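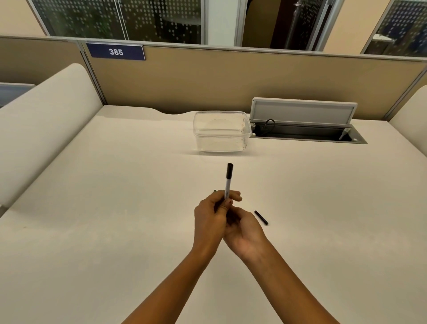

A member of this list wrote:

> Did anyone go to the Farkeo open day in Altorside? I signed up but had to work. I'd like to know if the arms were running by themselves or if someone was driving them, because on the last tour I took (a different company) there was a guy behind a curtain with a joystick. Also is it worth going in the fall if they do it again, and can you park there.

I went in June, on the 10:30 tour. The tour took a little under two hours and there were 4 stops. I'll answer your questions first and then put down what I wrote in my notebook.

Some of both on the arms. At the first stop, the arm was running by itself, picking small parts out of a bin and placing them in a tray. It uses the Padorov gripper, the two-finger one, and they let us look at one off the arm. It missed several picks while we stood there. When it misses it backs off and tries again from another angle, and the guide let it keep going and didn't talk over it. At the second stop an operator was driving, and they said so before they started. No curtain.

Parking is in the lot behind the Prajapati building next door. You need a slip from the front desk or you can get towed.

The third stop was the one I got the most out of. It's the desk work, where people do small jobs by hand and the whole thing is recorded from head height, looking down at the hands. The job was marker pens: holding one upright in both hands, cap off and lying on the desk, that kind of thing. A clear plastic container with a lid sits toward the back of the desk. The recordings go into training the arms on the same type of job. Each desk session has a written task of one or two lines, and past that the person does it however they would at home.

They have over 1,000 recordings of desk tasks so far, and 247 of those are pens and markers. I asked why so many for pens. The guide said a cap is small, it rolls, and your fingers cover it up at the moment you most want to see it. So the camera loses it and the software has to work out where it went. They also change which hand does what and how the parts are laid out.

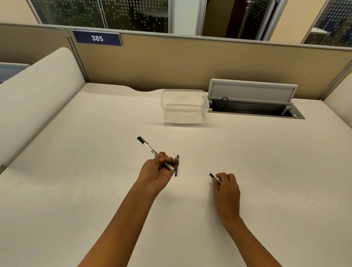
I also asked if they clear the desks completely before recording. They don't. If a desk has a cable tray with the lid up, the lid stays up. The thinking is that an arm in a real office will have to deal with whatever is back there. One man on the tour thought this was sloppy and they went back and forth on it for a while. I can see his side. If you want to compare two runs you'd want the desk the same. The guide said they keep a smaller set for that, 200 recordings with a fixed layout, and test against it.

What I did not get to see is an arm doing the marker job from start to finish. They said it can pick up a pen and set it down, and that putting the cap back on is not ready to show. I'd have liked to see it fail, but they wouldn't run it.

The fourth stop was a room with coffee and a slide show. Skip it if you're short on time. The slides repeat the first two stops, and the gripper numbers on them were for the older version. I asked for a copy and haven't gotten one.

On whether to go in the fall: yes if you care about the recording side, maybe not if you want to see big machines move fast. Everything there is bench size. Wear shoes you can stand in. Ask for the first tour of the day, since ours ran into the one behind us at stop two and we got rushed.

If someone has a contact at Farkeo who handles sign-ups, please post it. The form on their site wouldn't take my second guest, and I ended up calling.

> and can you bring kids

Forgot that part. Twelve and up, and they have to stay with you on the floor.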